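May 21, 2022

Table-setting notes, Treltdale room. Good session! I finally feel like the lunch layout is settling into something I could hand to anyone and have them reset it without calling me over.

Changed since the last entry: the big green tray now lives at the front left for good. I had been moving it to the middle and then losing all the room for the bowls, so every reset turned into a shuffle. With the tray up front, the round orange-red bowl goes behind it and there is still space for the other bowl, the cup and the utensils. I love how quickly you can read the table this way. The green against the light wood does half the work.

Brigitta Auer tried the reset from my written card, no coaching, and had it done in 8 minutes. Mine was 11 the first time, so either the card is good or she is (both, I think). She wants the long utensil laid diagonally across the bowl every time, handle toward the back, so you can grab it without reaching over the food pieces. Agreed, going on the card. 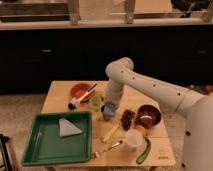

Does the tray get loaded before or after the bowls go down?

After. Bowls first, then whatever goes in the tray, otherwise you end up leaning over it and nudging things out of place.

The flat gray wedge is still my favorite piece for the tray. It's easy to see on the dark green, and the narrow tip gives you a direction to write down. Card now says "tip to the right, upper right of tray." We had a nice argument over whether "upper" means far from you or toward the wall. Far from you. Wrote that on the card too.

Smaller stuff:

- Broltar bin relabeled, spare cups on top
- Card number for this layout is 2966, older ones go in the Powell folder
- Asked Mikovham for more food pieces, they say June
- Shelf list is up to 26 items, needs a tidy

Next: a breakfast version with the same tray and one bowl fewer. I want to try the cup at the back right and see if pouring gets any easier. Brigitta says front right. We'll do both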